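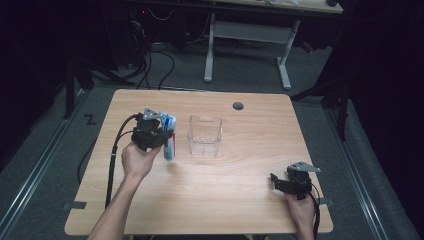

Toothpaste, Travel Bags and the Bathroom Drawer

September 13, 2022
By Yolotzin Contreras

Well, friends, the summer trips are over, the suitcases are (mostly) unpacked, and if your house is like mine there is a pile of half-used little tubes and bottles sitting by the sink waiting for somebody to make a decision. I came home from two weeks in Skaststead in July with four toothpastes. Four! There are only three of us, and one is the baby.

So I finally sat down and went through the bathroom drawer, which I have been promising to do since we moved to Teshome Street. Everything came out, the drawer got a good wipe with warm soapy water, and then I put back only what we had used in the last month. The old sunscreen went, and so did a hotel sewing kit that I'm fairly sure came with me from my first apartment. I kept the nice tweezers and a comb of my mother's that I'll never throw out.

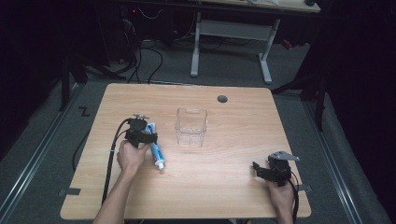 Toothpaste and a clear open-topped box.

My one piece of advice is to measure the drawer before you go shopping, and measure the height too. I bought a lovely set of bins at Makden and they stuck up just enough that the drawer wouldn't shut, so back they went, and I stood in the returns line for 30 minutes with a very cranky baby. Small clear bins have worked much better for us, with one for teeth, one for hair, and one for the odds and ends my husband calls "the hospital."

Unopened travel sizes can go in the donation basket by the library's front desk through the end of the month. They especially need toothbrushes and shampoo this time.

Comments (2)

Cesska: I did our drawer last night after reading this and found a library card from 2000. Does the basket take bar soap?

Yolotzin Contreras: Yes, as long as it's still wrapped! And please keep that card, I'd love to see it.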